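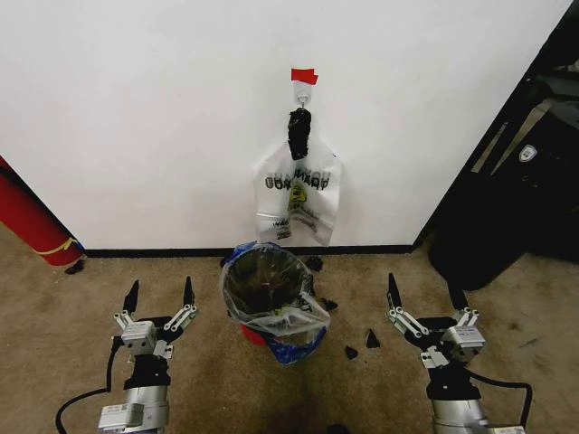

Plastic bag on an adhesive wall hook, small lined trash bin on the carpet.

Sunday, July 18, 2021
By Zarmeena Abbasi

I have been using Tradum since February to keep track of hotel and airline points for two people. It is a phone app with a matching website. You enter your loyalty numbers, and it lists your balances, the dates they expire, and any promotions you have registered for.

Setup took me most of an evening. Most of my accounts connected on the first try. My Rirkent Hotels account did not, and I had to type that balance in by hand. It still does not update by itself, so I check it after every stay.

The expiration alerts are the part I would pay for. In the spring I got a notice that 3,728 points in an old airline account would lapse at the end of the month. I had forgotten the account existed. I moved 600 points in from a shopping portal and the clock reset.
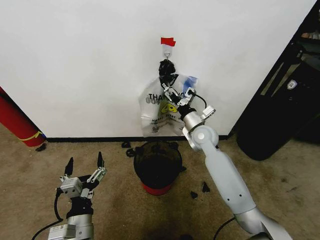

Promotion tracking is weaker. You have to add each offer yourself, and the app only counts nights, so it is no help with offers based on spending. My husband, Jawad Siddiqui, had a double points offer at the Kakakhel in Pumville that needed a minimum bill. Tradum marked it complete after the second night. The hotel did not agree, and we got the base points only.

The free version holds two programs. The paid version is $74 a year with no monthly plan, and it covers everyone in the household. If you mostly stay with one chain, that chain's own app will do. With eight or nine programs between us, we will probably renew.

Support answered my email about Rirkent in three days and said a fix was planned. I have not seen it yet. I'll update this review if the connection starts working.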